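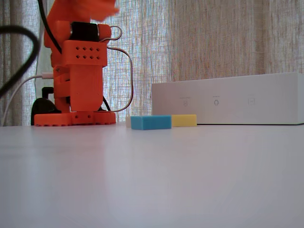 Orange on white, one afternoon in March.

I have been promising my sister-in-law a post about the spare room for ages, so put the kettle on. We moved to Plistorwood with the back bedroom still in its old brown paper, and I told everyone I'd have it painted before the spring. Well!
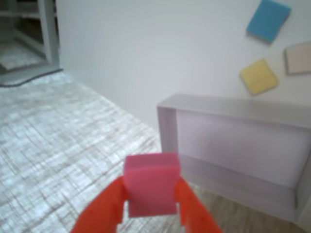
Choosing the colour

Rongrong Xiao lent me her colour cards, all 72 of them, and I spread them over the bed and moved them about for two evenings. I was dead set on a pink to begin with (my gran had a pink landing, and I loved it as a girl) but every pink I tried went a bit sickly once the lamp was on.

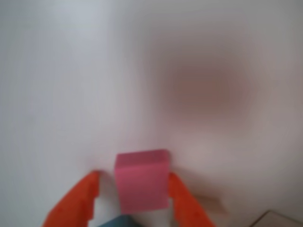 Pink, close up.

Geert next door thought I should just go for magnolia and be done with it. I did paint a patch to please him and then painted over it the next morning – sorry, Geert.
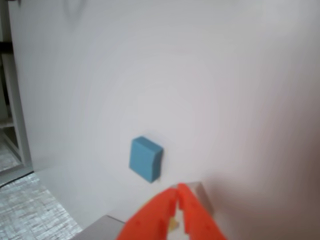

What settled it was sitting in there with a cup of tea and noticing how the light moves round. My walls were going to be white whatever happened, but white is never one white, and it goes greyer towards one side where the shadow falls. A small bit of blue sits so nicely against all that paleness that I've gone for a blue blanket box and left the rest plain. Domenica is coming to stay at Easter and gets to sleep in it first. The skirting boards still want a second coat.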